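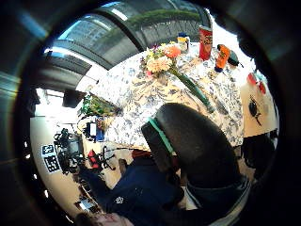 Okay, a little story from the workshop, since a few of you asked why I went quiet in August. Get a cup of tea, I ramble.

We'd been teaching the arm to clear a table. Flowers, cans, bottles, the sort of clutter you'd find at my aunt's place. It had been going so well that I'd started bragging to my family, which should have been a warning.

Then one afternoon it closed on a bottle and simply didn't stop. The grip force reading sat at 2 newtons, calm as you like, while the plastic folded in. Wayne Hawthorne hit the stop button before I'd even put my sandwich down. Bless that man.

No one was hurt, I want to say that early. But a hand could have been in there, and I didn't sleep much that night.

We blamed the software first (we always do). Brock MacLeod spent a whole evening reading logs and came back with something odd – the force value had been frozen for 39 seconds before the squeeze. Same number, over and over, and our code was perfectly happy with it.

The cause was a cable. A small connector at the wrist works itself loose when the joint turns past 90 degrees, and the driver kept handing us the last good reading. Sieglinde Tiedemann wiggled it with one finger and made the fault come back three times in a row. I could have hugged her and cried, both.

So now there's a clip on the connector, and if the reading goes stale the gripper opens and the arm halts. We also test the stop button every morning before anything moves. I do it myself, with my coffee, and I've grown rather fond of it.

If you run one of these at home or at school, please go and tug gently on your cables, power off first. And thank you for all the kind messages, I read every one.

39 likes · 3 shares

Comments

Joar Torvik: We had the same thing on our old gripper in Trorness! Ours dropped things instead of crushing them, so it took us ages to notice.

Mwanaisha Mohamedi: Glad everyone's fingers are fine. Does it let go even if it's holding something heavy?

Recent posts
Moving the bench to Pledport
What I keep in my cable drawer
A slow week with Ene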